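Trellard College
Domestic Equipment and Space Planning
Unit 2 handout: Open holders on the worktop

Notes by Yaryna Bondarchuk, revised by Hagos Mekonnen. Read before the Unit 2 workshop. Closed storage (cupboards, drawers, lidded bins) is covered in the next unit and is mentioned here only for comparison.

1. Scope

An open holder is any support that keeps an item in a known position on a horizontal surface while leaving it visible and reachable. The unit deals with four types: the peg holder, the slotted holder, the tray, and the box used as a raised platform. All four are cheap and common, and they are usually bought without any thought about load, reach or airflow.

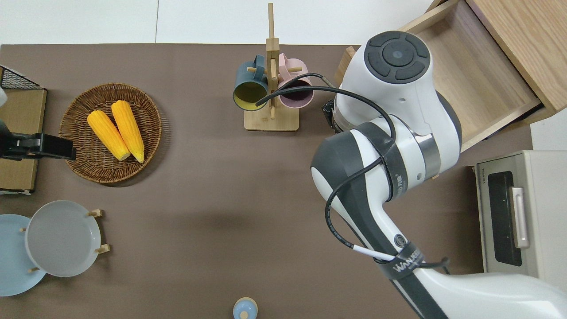
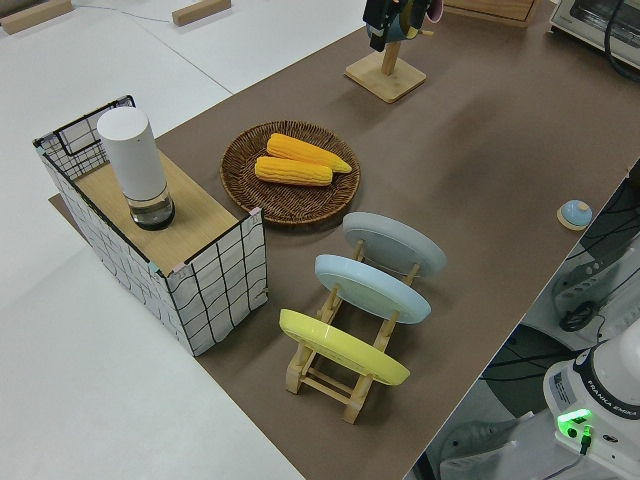

Figure 1. Open holders on a brown-topped table. First picture: mug tree and round woven tray. Second picture: fabric-sided box with a board across it, woven tray, plate rack.

2. Terms

Footprint: the area of worktop covered by the holder itself.

Working footprint: the footprint plus the clear space needed to load and unload it. For most open holders this is much larger than the footprint, and it is the value to use in a plan.

Capacity: the number of items the holder takes without contact between items that should stay apart. A maker's stated capacity often counts pegs or slots and ignores the size of what goes on them.

Retention: the means by which the item is stopped from moving. Gravity alone, gravity with a rim, a slot, or a peg through a handle.

Approach: the direction from which the hand arrives. Approach is decided by where the user stands and by what is next to the holder.

3. Peg holders

The mug tree is the standard case. It has a base, a post and a set of short pegs. The mug hangs by its handle, so the whole weight passes through a small contact area on the underside of the handle's upper curve. Three consequences follow.

First, the mug is free to swing about the peg. It settles where its center of mass lies below the point of contact. With most handles this leaves the mouth facing sideways and somewhat down, at an angle that depends on handle shape and wall thickness. Two mugs of different make on the same tree will seldom hang alike. In the figure, the teal mug presents its opening to the viewer and the pink one is turned another way.

Second, the load is off the axis of the post. A mug on one side produces a moment about the edge of the base. Tipping begins when the combined center of mass of tree and mugs moves outside the base outline. Loading in opposed pairs keeps it near the post. A tree with a single mug on a high peg is less stable than the same tree with a pair. Unloading should be done from the top down for the same reason.

Third, a rectangular base resists tipping better along its long direction than across it. Where the pegs permit a choice, put the heavier mugs on pegs that point along the length of the base.

Working footprint. The hand has to lift the mug, clear the end of the peg and withdraw. Short pegs need little lift but give less retention against a knock. Allow a full mug width beyond the hanging mug on the approach side. Keep cords, hanging cloths and anything else that may catch on a handle out of this space when drawing the plan.

Drainage. A hung mug with a side-facing mouth keeps a small amount of rinse water at the low point of the inner wall. It will dry in moving air, slowly. Mugs should be shaken or wiped before hanging, especially if the tree is untreated wood. Water running down a peg collects where the peg enters the post, and this is the first place to look for staining.

4. Slotted holders

A plate rack keeps plates on edge. The second picture shows a rack built of light wooden slats and pegs with three plates in it: pale gray, light blue and pastel yellow. They lean in parallel. This is the intended condition and it is worth understanding why it matters.

Each plate is supported at the lower edge and again where it leans on a peg. If all the plates lean the same way, the gap between neighbors is constant from bottom to top. If one leans the opposite way, the gap closes at one end, the rims touch, and the touching pair holds water by surface tension. The rack then dries badly at that one place however good the room ventilation is.

Slot pitch is the distance between slot centers. It must exceed the depth of the deepest plate, measured from rim to foot, plus a finger's thickness. Flat plates are easy. Shallow bowls fail in most plate racks, and the usual response (skipping every other slot) halves the capacity. Record the skipped slots when you survey a kitchen. They show that the holder and the contents are a poor match.

Lean angle. A plate set near vertical drains quickly and is easy to dislodge. A plate at a strong slant is secure but overhangs, which increases the working footprint at the front or back of the rack. Measure the overhang with plates in place. The empty rack gives a value that is too small.

Feet. Most wooden racks stand on feet or low rails so that air passes beneath. Placed on an absorbent covering, the rack should have a drip tray under it. On a sealed surface a folded cloth is adequate if it is changed daily.

Order of loading. Start with the slot farthest from the hand and work forward. The reverse order requires the hand to pass over plates already set down. Hamidreza Mirzaei's workshop sheet gives a timing exercise on this; use the same set of plates for both orders or the comparison has no value.

5. Trays

A tray with a raised rim groups loose items and stops them rolling. The retention is weak, and that is acceptable for light items of low value. Cylindrical or tapered items are the difficult ones. A corn cob on a flat surface will roll in an arc about its narrow end. In a rimmed tray it comes to rest against the rim or against its neighbor. A pair lying side by side steadies itself fairly well.

Weave. A tightly braided tray has small gaps that let some air in beneath the contents. The same gaps hold crumbs, corn silk and soil. Woven trays should be brushed dry and never soaked. For produce that sheds moisture, line the tray with paper.

Produce. Open trays suit onions, potatoes (away from light) and uncut fruit. Sweet corn is a poor candidate for more than short display, particularly once husked: the kernels lose moisture and the sugars turn to starch faster at room temperature than in the refrigerator. Treat the tray as a staging place for corn between refrigerator and pot.

Round against rectangular. A round tray leaves unused corners when pushed against other holders. The loss is small on a large table and serious on a narrow counter. Against that, a round rim has the same approach from every side, so it does well in the middle of a table used by several people.

6. Boxes as platforms

A fabric-sided box is designed to contain. When a board is laid across the open top, it becomes a platform, with one item or several standing on the board. The arrangement appears in the second picture, where a tall white cylindrical container stands on a light wooden board.

Points to check:

Load path. The board must bear on the frame. Fabric sides carry tension and very little compression. If the board is shorter than the opening in one direction, it bears on two edges only and can slide off the pair.

Level. A frame that rises higher on one side will tilt a board laid over it. Seat the board clear of the high side, or cut it to fit.

Height. A tall item on a raised board has its center of mass well above the worktop. Both the item and the platform can move, so two separate tipping conditions apply. Work out the one for the item on the board first, as it is generally the lower.

Access. Whatever is inside the box can be reached only after the board is cleared. Use the interior for things wanted seldom. In the Berhe survey sheets the phrase "dead store" is used for this.

7. Arranging several holders on one surface

Begin with the approach. Draw the user's standing position, then the reach arc for one hand, then the working footprints. Overlap between two working footprints is allowed if the holders are never used in the same task. Mug tree and plate rack are usually used together when dishes are put away, so theirs should not overlap.

Place tall holders at the back or at the side away from the dominant hand. A post or a tall container in front of a low tray forces the hand to travel around it, and most breakage recorded in student surveys has come from this kind of movement.

Separate wet from dry. Plates and mugs go toward the sink, produce away from it. A tray of vegetables directly beside a plate rack is convenient for serving but takes splashes whenever the rack is loaded.

Leave one clear area large enough for a chopping board. If no such area remains after the holders are placed, remove a holder. Do not plan on moving one each time.

8. Workshop and written work

Bring a tape measure, squared paper and a soft pencil. Kitchen scales are available in the Kemo room. Jinlong Cui will check the drawings before any load tests are made.

Survey one worktop with at least 2 types of open holder. Draw it to scale in plan, marking footprint and working footprint in different line weights. Give the loading order you observed and the one you recommend.

The report is limited to 3,000 words, drawings excluded, and carries 30 percent of the unit mark. Hand in on Sunday through the course page. Queries about extensions go to Fasil Feyisa.

Terms from section 2 must be used as defined. "Space" on its own will be marked as unclear.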